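Home Posts Notes About Contact

Filed under: teleoperation, bimanual, demonstration data

Notes on demonstrating a control box task by teleoperation

I have spent most of September at the Susbridge bench, driving two arms by hand so that a policy can learn to handle push-button control boxes. The target for the set, which we call Mudham, is 1000 accepted demonstrations. As of this afternoon there are 326. These are my working notes, mainly on what I changed after the first part of the set trained badly.

The task is short. A control box goes from the table into the blue tray, or from the tray back to the table, depending on the prompt. The loose switch components stay where they are. They are distractors for now and will become targets later, when we get to sorting. Both directions are recorded as separate episodes with a reset between them, and the operator has to return both arms to a parked pose before the episode closes.

The trays sit on carpet, which holds them reasonably well against a light push and poorly against a push at the rim. I gave up fixing them down. A policy trained with trays in one exact place learned the place and ignored the tray, so tray position is now allowed to drift between resets and is only corrected when a tray gets out of reach of its arm. 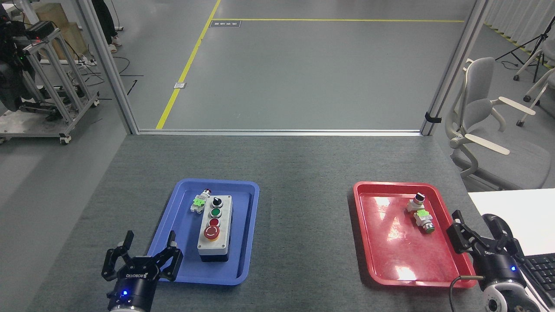
Control box in the blue tray, with both grippers clear of it.

The first problem was approach height. When I drive with the leader arms I tend to come in low and slide the last bit, because I can see the box and I know the carpet will forgive me. The recorded trajectory then contains a contact that the policy has no way to reproduce reliably. It either stops short or plows into the tray rim. I now descend from above the grasp point, pause, and close. The pause costs a little time per episode and gives the model a clear state to aim for.

The second problem was the emergency stop button. It is the tallest feature on the box and it is at one end, so it is tempting to grab it like a handle. That works by hand. Under teleoperation the cap can shift in the fingers, and the box then swings around the grasp while it is being lifted. Of the first batch I threw out 39 episodes, most of them for this. The written rule is now to grasp the housing across its narrow dimension and leave the controls alone. A demonstration that touches a control is rejected even if the box ends up in the right place.

Rejecting successful episodes was the part I argued about with Driss Ezzat, who maintains the training code. His position was that success is success and the model should see variety. Mine was that the variety has to be variety we want. We trained on both versions of the set. The one without the cap grasps was smaller and did better on the lift, so the rule stayed. I would not generalize from that to other tasks. With a rounder object I expect he would be right.
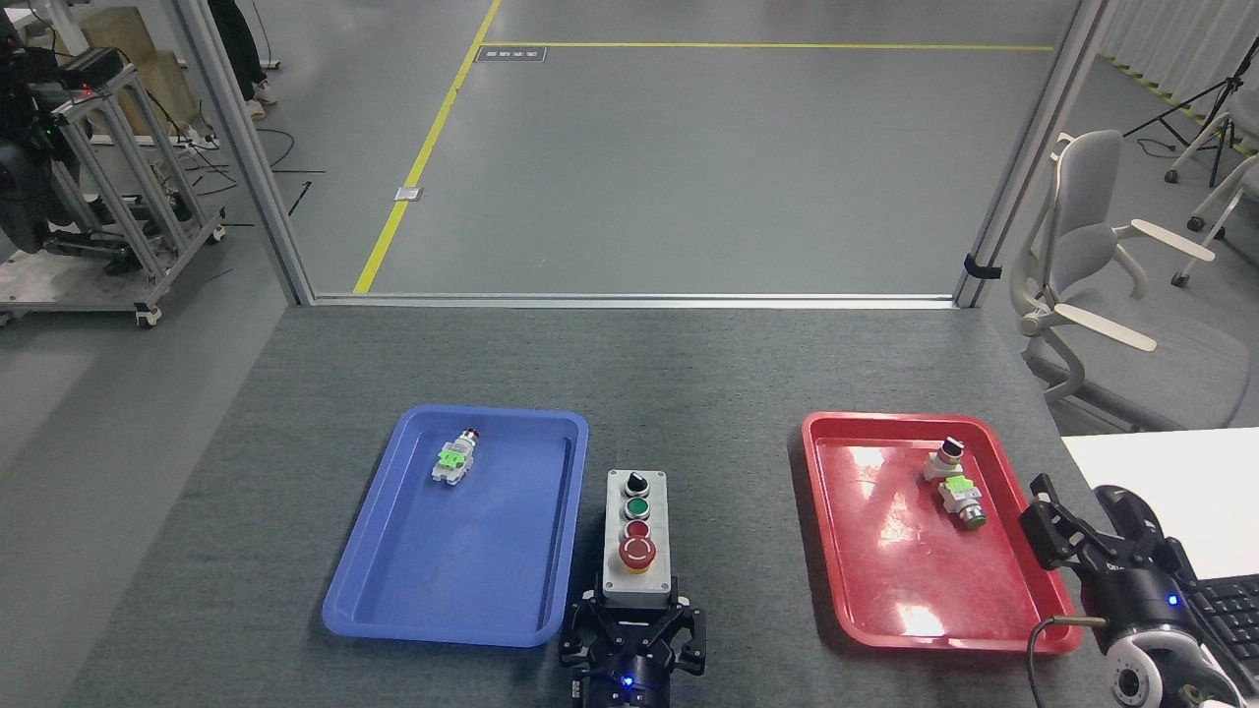

The table start needs more care than the tray start. A box on open carpet can be approached from almost any side, and an operator left alone will pick the same side every time. I keep a list of start poses and work through it in shuffled order. Some of them are awkward for the left arm and comfortable for the right, and in those cases the prompt decides which arm moves. The idle arm stays powered and is recorded along with the other one. If its leader is resting on my knee, that small motion goes into the data as well. I now set the idle leader in its cradle before I press the pedal.

Latency deserves its own post. The short version is that the delay between leader and follower was not constant, and I was compensating for it without noticing. On slow motions this made no difference. On the last part of a descent I was overshooting and correcting, and the policy copied the correction, including in cases where there was no overshoot to correct. Moving the image logging onto a separate machine fixed most of it. Slowing down fixed the rest.

Some settings for anyone running a similar bench:

Control frames and images are timestamped at the source and aligned afterward.
Gripper commands are stored as commanded width and measured width, both.
An episode with more than 3 regrasps is discarded.
Operator breaks are logged, since my grasps get sloppy late in a session and I want to be able to filter on that.

The regrasp limit came from the Lachance bench, where they had a different box and a lower limit. Zero regrasps would be a mistake. A policy that has never seen a missed grasp does nothing useful after one; ours closed on air and carried the air to the tray. A clean miss followed by a clean retry is worth keeping, provided the operator backs off fully before trying again. 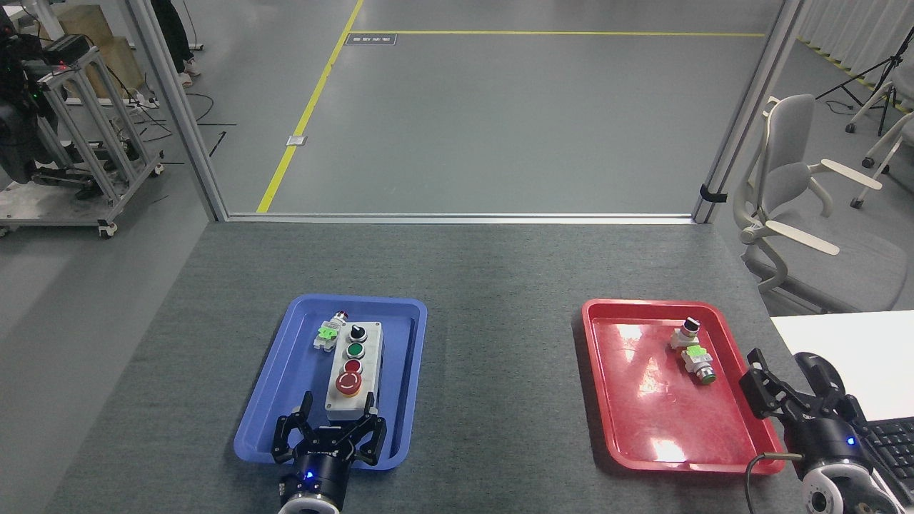
Left gripper open at the stop-button end of the control box.

Tray placement is still the weaker direction. Fingers that are fine on open carpet have much less room once the box is near a rim, and releasing is harder than grasping because the box tends to follow whichever finger opens last. I have started backing the gripper straight up for a short distance before rotating the wrist. The older episodes do not do this consistently. I may end up recording that half again.

There is also glare on the red tray from the ceiling lights. It has had no measurable effect so far, but nothing is placed in that tray yet. When sorting starts I will record with the lights in at least two configurations and compare.

Next is the Susolgate version of the task, with a longer box and the same trays. I plan to finish the current set first and leave the start pose list unchanged, so that the two can be trained together. The pose list and the rejection rules will go up in a separate note once I have cleaned up the numbering.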